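4. Nivelar la base y vestir la cama por primera vez

Si ha llegado hasta este apartado, lo más pesado ya está hecho: la estructura Sunent está montada, las 19 láminas están en sus alojamientos y el cabecero se sujeta solo. Tómese un descanso, beba un vaso de agua y vuelva con calma, que lo que queda se hace mejor sin prisas (y, si puede ser, con luz de día).

Antes de empezar, tenga a mano la llave de 16 mm que venía en la bolsa 1285, un nivel de burbuja y una linterna pequeña. Si le falta la llave, cualquier llave fija de esa medida sirve igual. En la primera edición de esta guía pedíamos también un martillo de goma, pero Imtiaz Amarasinghe, de nuestro taller de Grorkcombe, nos convenció de quitarlo después de ver demasiadas patas golpeadas con entusiasmo.

4.1 Nivelar las patas

1. Coloque la cama en su sitio definitivo, dejando libre un palmo entre el cabecero y la pared. No la arrastre; levántela entre dos personas, cada una por un larguero.

2. Apoye el nivel sobre el travesaño central, primero a lo largo y después a lo ancho. En las casas antiguas es normal que la burbuja se vaya bastante hacia un lado, así que no se alarme.

3. Gire el pie regulable de la esquina más baja en el sentido de las agujas del reloj, media vuelta cada vez, y vuelva a mirar el nivel. Con media vuelta parece que no pasa nada, pero pasa.

4. Cuando las cuatro esquinas estén bien, baje la pata central hasta que toque el suelo. Debe tocarlo y nada más.

5. Apriete las contratuercas con la llave.

Precaución: si la pata central empuja hacia arriba, las láminas del medio quedan más altas que las demás y el colchón acabará formando un lomo. Es la consulta que más recibimos, con diferencia.

4.2 Colocar el colchón y la ropa

6. Saque el colchón de su funda de transporte y déjelo airear con la ventana abierta. Una tarde entera es lo ideal, y si tiene paciencia para dejarlo hasta la mañana siguiente, mejor todavía.

7. Póngalo sobre las láminas con la etiqueta de Jatent hacia los pies y compruebe que asoma lo mismo por los dos lados.

8. Extienda el protector, la bajera y la encimera, por este orden. Termine con la manta que más le guste, dejando que caiga por los laterales sin remeterla todavía.

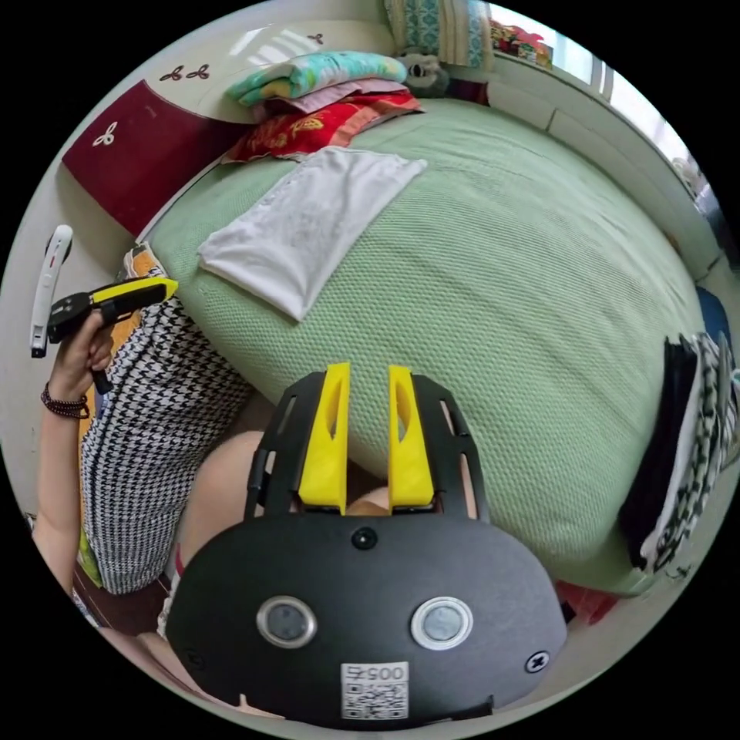 9. Remeta primero los pies y después los lados. Para las esquinas, levante un poco el colchón con una mano y pase la tela con la otra, procurando que no se enganche en los topes. Chae-won Do, que escribió las primeras instrucciones de esta serie, recomendaba quitarse los anillos para este paso y el consejo sigue valiendo.

Nota: las mantas de punto ceden con su propio peso. Si la suya es de las que llegan casi al suelo, dóblela una vez por los pies y así no la pisará al levantarse por la noche.

4.3 Comprobar ruidos y holguras

10. Siéntese en el borde, a media altura del larguero, y quédese quieto unos instantes. Después balancéese despacio.

11. Repita lo mismo en el otro lado y en los pies. Si oye un crujido, anote de qué esquina viene antes de apretar nada, que luego se olvida.

12. Apriete solo el tornillo de esa esquina, un cuarto de vuelta, y vuelva a probar.

Precaución: no supere los 100 kg en un mismo punto del larguero durante esta prueba, y no se ponga de pie sobre la base. Los niños tampoco, por mucho que insistan.

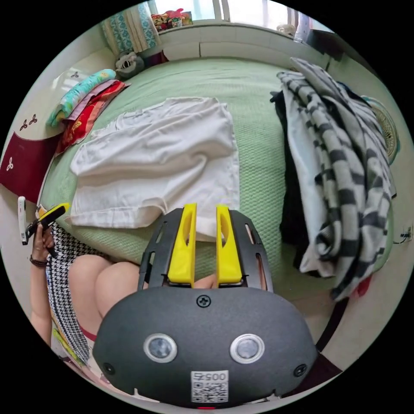
Los crujidos son muy traicioneros y a menudo parecen venir de donde no vienen, sobre todo en habitaciones con suelo de tarima. Por eso nos gusta tanto hacer esta parte en compañía, con alguien sentado tranquilamente, como la persona de la izquierda en la foto, y con otra persona libre para moverse y acercar el oído a las patas. Cámbiense luego los papeles, porque no todo el mundo oye lo mismo. Si vive solo, grabe el sonido con el teléfono apoyado en el suelo junto a cada pata y escúchelo después.

13. Pasadas dos semanas de uso, repita los pasos 2 a 5. La madera se asienta y es frecuente que una contratuerca pida un último apretón.

Si después de todo esto sigue oyendo algo, consulte el apartado 7, donde Karthik Thambiah explica cómo cambiar los casquillos de las láminas sin desmontar la cama entera.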